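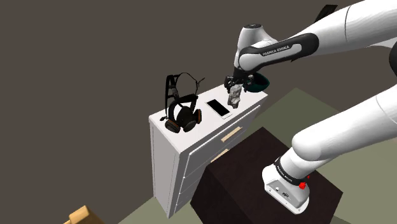 Section 4. Choosing a spot for the Jedero room humidity monitor

The Jedero monitor reads the air within a short distance of its case, so where you put it matters more than any setting in the menu. Pick a place at about chest height with open air on at least three sides. The top of a chest of drawers, like the white one here, is a good height in most rooms. A dark brown wall or a pale one makes no difference to the reading, but an outside wall does. Keep the monitor off it.

Before you start, charge the monitor until the green light stays on.

1. Slide the stand into the slot on the back until it clicks.
2. Set the monitor down with the vents facing the room.
3. Press and hold the side button until the screen shows SET.
4. Choose your room size, then press the button once to save.
5. Leave the monitor alone for an hour. Early readings run high.

Note: If the screen shows E2, the vents are covered. Move the monitor forward and press the button again.
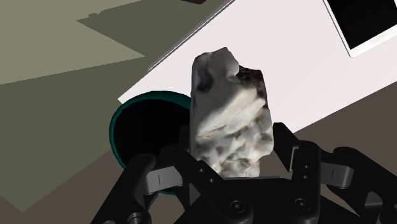 6. Check the reading against a second monitor if you have one. A small difference is normal.
7. Write the starting figure on the card at the back of this guide.

Caution: Do not place the monitor over a radiator or next to a kettle. Do not spray cleaner on the vents. Wipe the case with a dry cloth.

The monitor stores 1,092 readings. When the memory is full, the oldest are erased first. To clear it yourself, see Section 6.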